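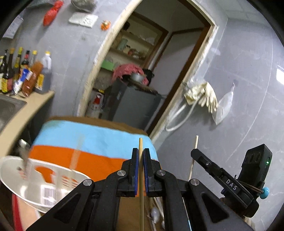

What is a condiment row?

A condiment row is a single line of bottles and jars kept along the back of a kitchen counter, against the wall, so that each container can be seen and lifted out without moving another.

The condiment row is an open-storage arrangement found chiefly in small domestic kitchens where wall cupboards are few or are set too high for daily use. It is distinguished from the rack, which has shelves, and from the tray, which can be carried to the table. The usual contents are soy sauce, vinegar, cooking wine and oil, with salt, sugar and dried spices in smaller jars at the front.

Placement

The row normally begins beside the sink and ends short of the hob. Heat and light both shorten the life of oil, and glass bottles standing close to a burner collect a film of grease that holds dust. A gap of 15 cm between the last bottle and the hob is commonly advised. Tall bottles and refill jugs stand at the far end or at the back – the low jars come forward, where the hand reaches them first.

Dark glass is preferred for soy sauce and vinegar. Large plastic jugs are cheaper by volume, but are awkward to pour from with one hand and are often decanted.

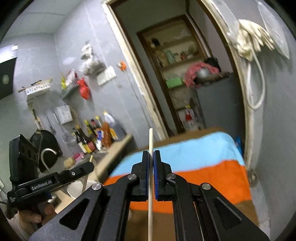 Hanging utensils are generally treated as part of the same arrangement. A wok or strainer hung on the wall leaves the counter free and drains over the sink if the hook is placed within its width. The hook must clear the tap, and on plasterboard it needs a fixing rated for the weight of the pan.

Chopsticks and spoons

Plain wooden chopsticks are stored upright in a ventilated holder, tips up, after drying. They are washed by hand in a basin and should not be left to soak, as the grain opens and the tips roughen. Spoons may share the basin but are dried separately.

Maintenance

The counter behind the row is the part most often missed. Leanne Hebden's household manual for the Grirenley estate flats, which had 86 kitchens of one pattern, sets the following routine:

Wipe bottle necks and caps after cooking.
Clear the whole row and wash the counter every 2 weeks.
Discard packets that have been opened and not clipped.

Aaliyah Després, in a later survey at Haldane, objected to the second item on the ground that residents moved the bottles to the floor and did not always put them back. The revised edition recommends clearing one half of the row at a time.

See also: Draining board; Spice rack; Wok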